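# The long, slow business of a good bean dip

Most bean dips are made in a hurry, ten minutes before people arrive, and they taste like it. A tin is opened, a clove of garlic goes in raw, and the whole lot is blitzed until it looks like wallpaper paste.
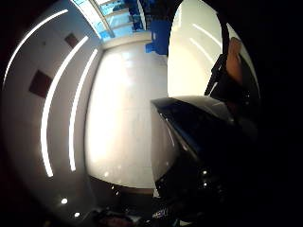

Mogens Baldursdóttir has been making hers the slow way for 9 years, first at a market stall in Plemdale and now at Kivine, the small café she runs two streets from the old stall. It is on the menu every day except Wednesday, when the café is shut and the next batch of beans goes in to soak.

She uses dried butter beans, 400 grams at a time, covered with plenty of cold water and left overnight. In the morning they are drained, rinsed and put in a heavy pan with fresh water, half an onion, two bay leaves and a good glug of olive oil. Salt goes in at the start. Baldursdóttir was taught that this toughens the skins, tried it both ways for a month and could find no difference except that the salted beans tasted better.

They simmer on the lowest heat until they collapse when pressed against the roof of the mouth. That can be an hour or it can be nearly two. Old beans take longer, and there is no way of telling how old a bag is by looking at it. Her supplier, Uddin, marks each sack with the month of harvest, and she will pay extra for that.

"If a bean still has a bit of chalk in the middle, you'll never get it smooth," she says. "You can leave the blender running all afternoon."

The garlic is cooked separately. A whole head is broken into cloves, left in its skins and put in a small pan with 100 millilitres of olive oil over a very gentle heat. When the cloves are soft enough to squeeze out like toothpaste, they are ready. The oil is kept and goes into the dip as well.

Everything is blended while the beans are still warm: beans, garlic, its oil, the juice of a lemon and a ladle of the cooking water. Cold beans set firm and want far more liquid, and the dip ends up tasting thin. She stops the blender twice to scrape down the sides and check the salt. It should look slightly too loose when it goes into the bowl. By the time it has cooled it will hold a spoon mark.

At the café the top changes with the season. In July it is chopped tomatoes, salted and drained for half an hour, with torn basil. Through the winter she fries sliced onions until very dark and piles them on with a pinch of smoked paprika. Regulars have asked for the onions in summer too, and she has so far said no.

For dipping, she cuts flatbread into strips and bakes them until they snap. Raw fennel works well, as do chicory leaves and thick slices of cucumber. Shop crisps are too salty for it, in her view, though she admits to eating it with them at home.

The dip keeps for three days in the fridge under a thin layer of oil. Take it out an hour before serving and stir it well. Leftovers can be let down with hot stock for soup, or spread under roast vegetables. The leftover cooking water is worth keeping too. Baldursdóttir freezes hers in old yoghurt pots and uses it in place of stock for the café's Friday minestrone.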